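Resetting Boron after the kitchen change

5 min read

Print | E-mail

I spent most of Friday getting Boron working again. Boron is my arm cell, the one that exists only in Ditico, the simulator I've been using for the sink work. I had swapped the old gray test bench for the Varkusine kitchen and assumed the arm would carry over as it was. It loaded fine and then did almost everything wrong, so these are my notes on what I changed, mostly for the next time I have to do it.

The first problem was the base. On the bench I had the arm bolted dead center with its zero at table height. The kitchen has its own origin, down at floor level, and the loader doesn't complain if you mix them up. The arm came up sunk partway into the lower cabinets and the joints started fighting the collision shapes. If you see an arm shaking on the first step with no command sent, check that before you touch the gains. I lost the first hour to the gains.

I deleted the bench transform, put the base in front of the counter and raised it until the shoulder cleared the edge. Then I ran each joint slowly to its limits, one at a time, with everything else parked. I do this by hand with the sliders. There is a script for it, but the script stops at the first contact and doesn't tell you which link touched.

The forearm was the link that touched. With the arm over the sink it was catching on the faucet whenever the wrist turned past a certain angle. I moved the base 31 mm away from the wall and it cleared. I wrote the number into the scene file with a comment, which I did not do last time.

Next was the time step. I had been running the physics at 400 steps a second, and for pushing blocks around a bench that was enough. With small round things it isn't. A vegetable would settle on the counter, creep sideways and end up in the basin after a minute of nothing happening. Going up to 1,000 steps a second stopped most of the creeping. The rest went away when I turned up the rolling friction on the produce, where it had been left at zero. The run takes longer now. I start it before supper and look at it after.

The colander took the most work. It came with a single collision shape wrapped around the outside, like a lid stretched over a bowl. It looked right on screen, but anything you dropped into it would stop in mid-air at the level of the rim. I split it up into 31 convex pieces, which gives it a real inside. I tried a finer split and the simulation slowed to a crawl whenever the gripper got close. The perforations are only for looks as far as the physics is concerned. Nothing I'm dropping is small enough to go through them, so I left them out of the collision mesh completely.

The handles on the colander needed their own pieces. If you let the tool do it automatically, it fills in the gap between handle and bowl, and then the fingers have nowhere to go.

Gripper settings, for the record. I started from the Kuhlmann preset, which is the one I used on the bench, and changed three things. The closing force came down by half. The finger pads got more friction. The closing speed came down too, as the old value would knock a round object away before the second finger arrived. I did not touch the wrist.

After that I redid the home position. The old one had the arm straight up, and in a kitchen that puts the elbow too close to the upper cabinet for my liking. The new home is lower and bent, and every motion starts and ends there. I also added a waypoint above the sink so the planner goes over the colander and never tries to cut across through it. It did that twice before I put the waypoint in, and both times the colander ended up on its side.

My routine for looking after the cell is short. Before a long run I reload the scene from the file and never from the last saved state, as saved states pick up tiny offsets. I send the arm home and read the joint values back. I drop one object on the counter and leave it for a minute. If it has moved, something got reset. Then I check the views, looking at the whole counter first and then close in around the colander, where overlapping meshes show up as flicker along the rim. I keep the lighting soft and flat for this.

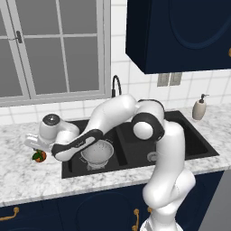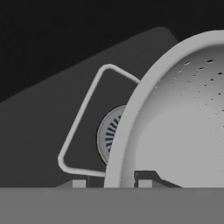

Boron over the sink in the Varkusine kitchen (first) and a close view of the colander (second).

What's left is the soap dispenser. It has no mass set, so a light touch from the arm sends it across the room. For now I have it pinned to the counter. I also want to put proper joints on the cabinet doors, but the gold handles are thin and I expect the same trouble I had with the colander handles, so that will wait.

The scene file has a change log at the top now, with the base offset, the time step and the gripper values in it. In September I had to work all of this out from memory after an update, and I got the friction wrong for a week.

Print this post | E-mail this post

Related posts
Why the bench scene had to go
Reading joint values back before you trust them
Splitting a mesh by hand in Ditico
Varkusine kitchen: first load
Notes on the Kuhlmann gripper preset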